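Cleaning & Laundry > Table linens
Thread: Spray cleaner on a maroon tablecloth – spot treat or wash the whole thing?

plumstone_9
Posted December 2, 2025
We have a round table with a dark maroon cloth on it that stays on all year. It gets crumbs, sticky spots and the odd ring from a glass. I've been going over it with a spray bottle and a rag between washes, and I'm starting to see dull patches where I spray most. The cleaner is Fulex, the regular one, not the fabric one.
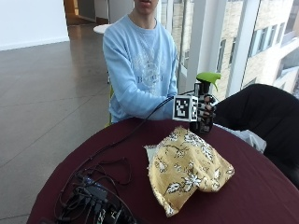

I bought the cloth in July and it has been through the machine 6 times. The label says cold wash, no bleach. It doesn't say anything about spot cleaning. Should I quit spraying it and just wash it more?

dorrit_k
Are you rinsing after? Most dull patches on dark cloth are cleaner that dried in place. Go over one patch with plain water and a white rag and see if it improves.

plumstone_9
No, I wipe and leave it.

gatepost
Then there's your answer. I wouldn't use a hard-surface spray on cloth at all, rinsed or not. Take it off and wash it. A round one that size is half a load.

dorrit_k
Disagree. Washing a dark red every time somebody drops jam on it will fade it faster than a damp rag will. I spot clean mine and wash it every 2 weeks.

gatepost
Mine gets washed every 2 or 3 days in summer and it's the same color it was. Depends on the dye, I guess. I had a Salutard one before that and it bled on everything, so that went.

plumstone_9
Tried plain water on one patch this afternoon. It's better but I can still find it if I look from the side. The rag I use is an old piece of yellow floral cotton, or I think it's cotton, with frayed edges. It leaves fuzz on the maroon.

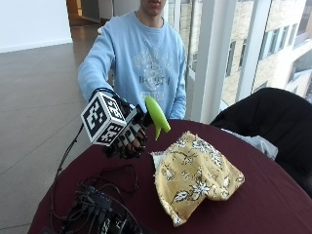

The fuzz is mostly along the side I sit on. I can get it off with tape but it takes a while. Would hemming the rag help or is it the cloth itself shedding?

millrace
Cut edges shed. Hem it or zigzag it. Or use a white one – with a printed rag you can't tell whether color is coming off the tablecloth or not.

dorrit_k
What millrace said about white. Also blot, don't rub. Rubbing roughs up the surface and that looks dull too, even after the cleaner is out.

gatepost
Which could be why the patch still shows.

plumstone_9
Could be. I do rub. I'll wash the whole thing cold with an extra rinse and switch rags. Is Gronix any better for the spots?

millrace
Never used it. A drop of dish soap in water works for me.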